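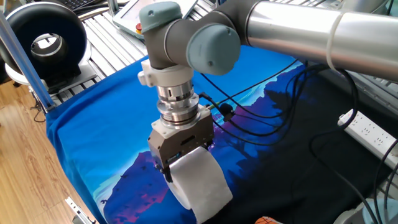 4.2 The roll as a household object

Search this journal Enter keywords

Few things in a home are handled as often as toilet paper, or written about as little. The storage literature covers spices, shoes and charging cables at length, and then goes quiet at the bathroom door. The Stasthorpe survey asked 322 households where the spare rolls live and received 258 usable replies, the remainder having mostly written "bathroom" and underlined it. Among the usable replies the favorite location was under the sink, followed by the top of the tank, a basket, and a category we eventually labeled "wherever it was put down."

We had expected a roll to be treated as one thing. Respondents treated it as at least two. A full roll is stock: it is stacked, squeezed into gaps and counted against the next shopping trip. Once the first sheet has come away from the glue it becomes a roll in use, and people grow careful with it in ways they could not always explain. Several would stack sealed rolls four high but refused to put anything on top of an opened one. One Drekside household kept opened rolls on a separate shelf, where at the time of our visit there were enough of them to suggest that the system had got away from its owners.

Folding and soft-goods guides are of little help. The Worku home manual, which gives two pages to napkins, says only that rolls should be "kept dry and upright." Upright is a reasonable default on a flat shelf. It is less reasonable on fabric, where a roll stood on end leans with every crease beneath it and a roll on its side wanders off toward the lowest point of the table.

Figure 3. Toilet roll held on its side over a printed cloth, with a sheet hanging free.

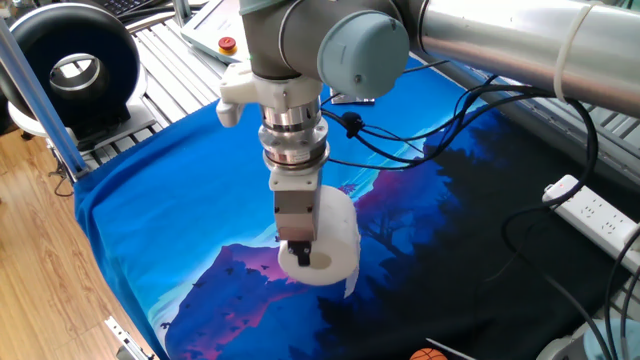 Grip is where the stock roll and the roll in use part company most clearly. Our respondents described two ways of picking one up: by squeezing the outside, or by putting something into the cardboard core. The outside hold is quick and was by far the more common for putting rolls away. The core hold, as in Figure 3, leaves the outer layers alone, though it does nothing for the loose sheet, which curls down at the lower right and goes where it likes. Respondents had strong feelings about that sheet. Some tuck it, some tear it off, and a sizable group in the Stemus follow-up (about 200 replies) reported that they "just leave it," a policy they defended at more length than any other in the questionnaire.

Squeezing brings its own trouble. Soft paper gives, and a roll that has been gripped hard several times goes oval, after which it turns badly on a holder and makes a small thump with each revolution. We did not set out to measure the thump. It was raised unprompted in the open comments often enough that we added a question on it for the September round, and the replies are treated separately in Section 4.4.

For the purposes of the next section we therefore code each roll by state (sealed, opened, oval) and by resting position (on end, on its side, on a holder). Rolls found on the floor were coded as on their side unless the respondent objected.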